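Speaker notes – "The Rental Kitchen: What the Listing Leaves Out"
Semevham Community Hall, August 8, 2026

Slide 1 (title)
Wait for the back rows. They will be looking for chairs that don't wobble. Say good morning twice, the first one never takes.
Who I am: fifteen rentals, two provinces, one good frying pan.
Ask for hands – who has cooked in a kitchen where the oven door hits the fridge? Let them look at each other. It settles the room.

Slide 2 (the listing)
Read the ad out loud, slowly. "Cozy galley, perfect for the home chef." Pause after "chef."
Translate: you can touch both walls. If you are tall you can touch both walls with your elbows.
Point to make: listings talk about surfaces and appliances. They don't mention outlets, drawers or where the garbage goes. Those are the three you'll be swearing at by November.

Slide 3 (the viewing)
Viewings last ten minutes and you spend eight of them admiring a window.
Things to do with the other two:
Open every drawer all the way. The one beside the stove is the liar.
Turn on the hot tap and leave it running while you chat.
Stand at the sink and pretend to drain pasta. Yes, in front of the landlord. I've done it in front of 4 landlords and got three of the apartments.
Ask which burner doesn't work. Don't ask whether.

Slide 4 (money)
Keep this short, people get glum.
My whole setup budget for the last place was $200, and $50 of that went on a cutting board big enough to bridge the sink. Best purchase of the lot. It gave me a counter where there had been a hole.
Mention the Kuleo rail (hooks, no drilling). Mention the Biltel shelf, and that mine came down at three in the morning with the lentils on it. Let them draw their own conclusions.
If anyone asks about damage deposits, that's the Nassar handout, pile by the door.

Slide 5 (measuring)
Tape measure out of pocket. Do the bit with the tape measure snapping back. Mind the water glass this time.
Counter in my current place: 64 inches, end to end, before the kettle, the toaster and the dish rack move in. After that it's a ledge.
Rule I use: whatever you don't touch every day goes up high or goes away. Toasters are the argument here. Couples in the audience will start whispering. Carry on over them.

Slide 6 (counters)

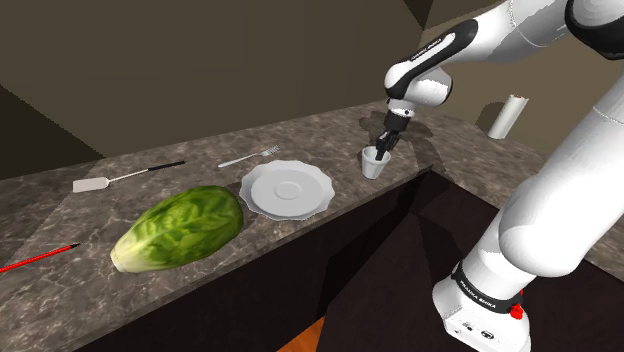 The stone question always comes up now, and one reader of the newsletter wrote in to say she'd take scratched old laminate over fancy stone any day, because she has never once had to apologize to laminate for putting a hot pot on it. She also wants it known that a dark, speckled counter hides crumbs so well you only find them with your forearm.
I agree about the crumbs. On the pots I'd say use a trivet and check the lease.
A lettuce takes up more counter than you'd think, so wash it first and get it back in the fridge before the plates come out. Same goes for cauliflower, and for anything that arrived in a share box.

Slide 7 (questions)
Likely ones: mice, smells from downstairs, can I paint the cupboards.
Answers: steel wool; no cure, bake something; get it in writing.
Hall wants us out by noon – stack the chairs, wobbly ones on top.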